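Moswood Robotics Club - Project Report, Team Romier
Team: Glória Mota, Tatu Okoth, Belmiro Amaral, Qusai Tarawneh
Advisor: Amândio Rocha
Status: final-ish (section 5 still needs a look from Qusai)

1. What we set out to do

Desk clearing. Pens, paper, a bag, small stuff people leave on a table. Goal was to record people doing it with two hand-held grippers, then train a policy on the recordings and see how far it gets. Our part this term was the recording half plus a first small training run. The Caldeira team has the arm so anything about real arm results is in their report, not here.

Target from the proposal: 3,000 clips by the end of June. We did not get there. More below.

2. Setup

Two grippers, one per hand, each with its own camera and a marker block for tracking. One overhead view on top of that. Table in the open floor so the operator can get at it from any side. Objects get moved between takes so the pens are not always in the same spot.
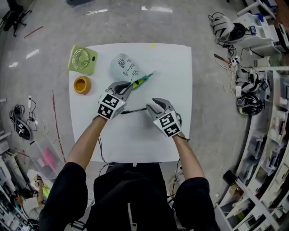 Fig. 1. Both grippers over the work table, jaws open, pens and doodled bag out.

Things we fixed in week one:
- Cables. They pull on your wrist when you reach far. Taped them along the forearm, better but not great.
- Marker blocks. If you twist too much the overhead view loses the pattern. Keep the printed side up.
- Clock sync between the cameras. Belmiro wrote a script, it works, do not touch it.

3. Recording sessions

Each session is 9 takes with the same object set, then swap. Operator says start and stop out loud, second person logs it. We tried having one person do both and the logs were garbage.

Afternoons were the only time we could all make it, so the space was in use most sessions. Amândio said to leave it that way and not try to clear people out, a policy that only works with a bare background isnt much use. Fine by us. It does mean the gripper views have a lot in them besides the table.
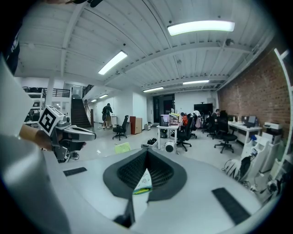 The wrist views also swing a lot between takes, when the operator lowers their hands or turns to talk. We cut all of that. First pass was by hand and took forever. Second pass Tatu used the start/stop log to trim automatically and then we only checked the ends. Should of done that from the start.

Takes were thrown out for: dropped object with no recovery, tracking lost mid-reach, wrong object set loaded in the log. Dropped object WITH recovery we kept, those turned out to be useful according to the Kanberg group who tried it both ways last year.

4. Picking up pens

This was the hard one. Thin, flat on the table, rolls if you touch it from the side. The bag is easy, you can grab it pretty much anywhere. With a pen you need to come in low with the fingers on either side and close slow. New operators all close too early.

What helped was practicing with no recording for the first few minutes. Glória's were the cleanest so we used hers as the demo for everyone else.

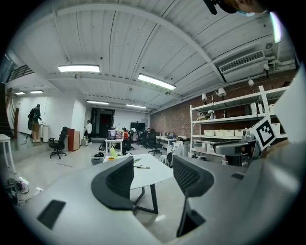
Fig. 2. Gripper view toward the table, two pens between the fingers in the image (not grasped).

5. Training run

Small run only, 3 object sets, wrist views plus the overhead. Loss went down, the predicted motions look reasonable on held out bag clips. On pens it heads to the right area and then closes too high. Same mistake the new people make, so maybe we have too many early takes in there. Qusai is going to retrain with those removed.

6. Problems / next term

- Not enough clips. Sessions started late because of the sync bug.
- Need a fixed place for cables
- Object log should be a dropdown, too many spellings of "marker"
- Left hand is underused, most operators do everything with the right
- Ask Caldeira for arm time earlier

Raw clips and the trim script are in the Romier folder, readme is by Tatu. Ask Belmiro before changing the sync settings.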